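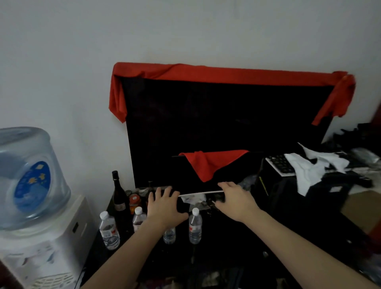

Annick Besson had given up on ever hearing the old dance tunes in one place again, and she told the packed hall at Fustia as much when the town's new sound archive opened its doors in October. Her mother used to hum half of them over the dishes, she said, and she could never get past the second verse of any.

She can now! The archive holds 2,585 recordings, nearly all of them made at weddings, harvest suppers and Sunday dances up and down the valley. The oldest go back 68 years, to a reel of accordion waltzes taped in the back room of a café, complete with clinking glasses and a dog that barks through most of the final number.

The collection began with Régis Cordier, who inherited two trunks of tapes from an uncle and started asking neighbors what else was sitting in their attics. Plenty was. Boxes came in from farms, from the old school, and from a barber's shop that was about to close. Orest Onyshchenko cleaned and copied the reels one at a time, a job that took four years of evenings. Some had been stored next to a stove and had to be played at a crawl to save the sound. He says the best moment was finding a complete set by the Leemans sisters, whose fiddle duets people in the valley still talk about but few under 50 had ever heard.

You can listen on headphones at any of the desks on the ground floor, or ask for the small room upstairs if you want to play along. Bring your instrument — several people did on opening night, and the polkas went on until well past eleven. The catalog, called Dokent, can be searched by village, by dance and by player. It copes nicely with misspelled names, which is a mercy, as hardly any two tape boxes spell the same name the same way.

Inès Langlois is already teaching from the recordings. Her beginners' group has learned a slow march and a very fast thing known only as "the miller's one," and she is looking for anyone who remembers its proper title. A few of the steps are missing too, so dancers are just as welcome as fiddlers.

Entry is free, and the archive is open from 2 p.m. through the winter. Tapes, cassettes and song notebooks can be handed in at the front desk, where they'll be copied and given back to their owners. Labels help, but unlabeled ones are fine.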